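Self-service laundry

A self-service laundry, also called a coin laundry or laundromat, is a business where customers wash and dry their own clothes in machines provided on the premises. Most shops use commercial front-loading washers, which are built for heavier use than household models. 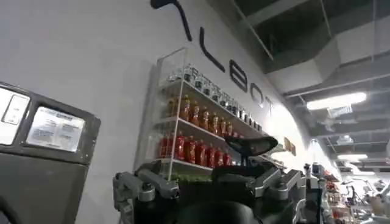
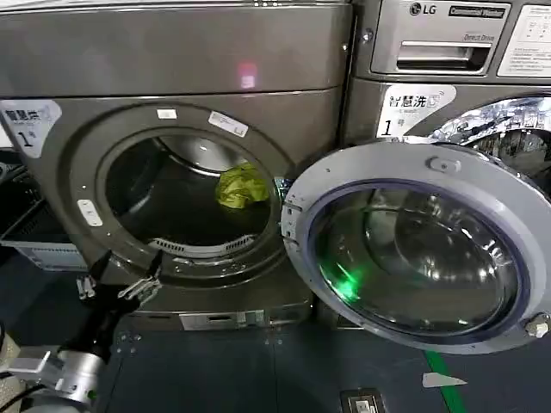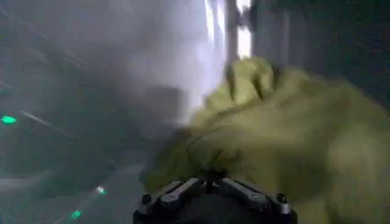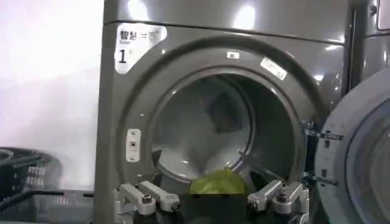 Inside a self-service laundry. The second and fourth views show a front-loading washer with its door open and a yellow-green item in the drum.

Machines

A front-loading washer has a drum that turns on a horizontal or slightly tilted axis. The door is hinged at one side and closes against a rubber gasket, which keeps water in during the wash. Commercial washers are often numbered so that a customer can match the machine to a payment panel. Instructions are commonly printed on labels fixed to the machine or the wall.

Use

Customers sort their laundry, check pockets, load the drum and close the door until it latches. Detergent is added through a drawer, or in some shops is dosed by the machine. Overfilling leaves too little room for the load to tumble and gives a poor wash. Plush and fleece items hold a lot of water and may need a second spin. Small pieces can stay behind in the folds of the gasket and should be looked for when unloading.

Layout

Washers are usually placed in a row, with dryers opposite or stacked nearby. Many shops have folding tables and seats, and some sell drinks or detergent. Unattended shops may stay open all night.

See also

Clothes dryer
Detergent
Dry cleaning
Laundry symbol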